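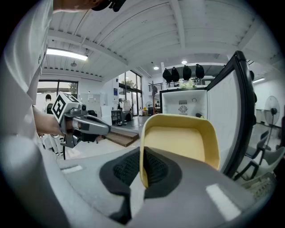 Clasar is looking for people to record everyday hand work for our learning system

Location: Nolholm, ground floor hall
Type of work: paid sessions, part time
Start: October
Contact person: Sumeya Admasu

Clasar is a small company which develops software for robots that help in kitchens and storage rooms. Our system, called Onora, learns from examples made by people. For this we need many recordings of simple tasks, done by many different persons, with handheld grippers. We are now inviting 13 new participants to join the collection in Nolholm.

What you will do

You hold a gripper in the hand and use it in place of your fingers. You squeeze the handle, the gripper closes, and you can pick up an object and put it in another place. In this round most of the tasks are connected with the refrigerator: opening and closing the door, placing items on a shelf, taking them out again, moving them from the refrigerator to the desk. One task is short, usually less than one minute, and you will repeat it with small changes in the position of the objects. During one session you complete 100 recordings, with pauses between them.

Mistakes are permitted. If an object falls, please pick it up with the gripper and continue, unless the session leader asks you to stop. We want natural movements at your own speed. Very fast movements are difficult for the system to follow, so a calm speed is better than a hurried one.

Please keep the printed marker cube on the gripper free. If your sleeve or your other hand covers it for a long time, the recording must be repeated.

Who can apply

You are 18 years or older and can stand and walk for the length of a session. You can hold a tool in one hand and lift it to the height of your shoulder many times. You understand spoken instructions in simple English. Experience with robots is not required, and also no technical education. Left-handed persons are very welcome — we have too few recordings from them until now.

We regret that we can not accept persons who have at present an injury of the wrist, elbow or shoulder.

Time and payment

Each participant comes for five sessions. A session takes three hours, either from 9:00 in the morning or from 13:30 in the afternoon. You choose the times together with us before the first session. The payment is 100 dollars for each session, transferred at the end of the month. The introduction, which takes one hour, is paid separately. If you must cancel, please inform us on the evening before.

Privacy

The recordings can show your hands, your arms and sometimes other persons in the hall. Before the introduction you receive a consent form by e-mail. Please read it at home and bring your questions. You may stop at any moment, and the sessions you have already completed will be paid.

Practical information

Wear closed shoes and a top with sleeves that are not too wide. Rings and bracelets should stay in your bag. The hall can be warm in the afternoon, so bring something to drink. From Zeleke station it is a walk of ten minutes.

How to apply

Write a short e-mail to Sumeya Admasu with the subject "Onora participant". Please mention your name, which hand you mainly use, your height, and whether mornings or afternoons are better for you. A CV is not necessary. Questions about the consent form are answered by Isabelle Friesen, who is responsible for data protection at Clasar. Every applicant receives an answer, also when all places are already taken — in this case we can keep your name for the next round if you agree.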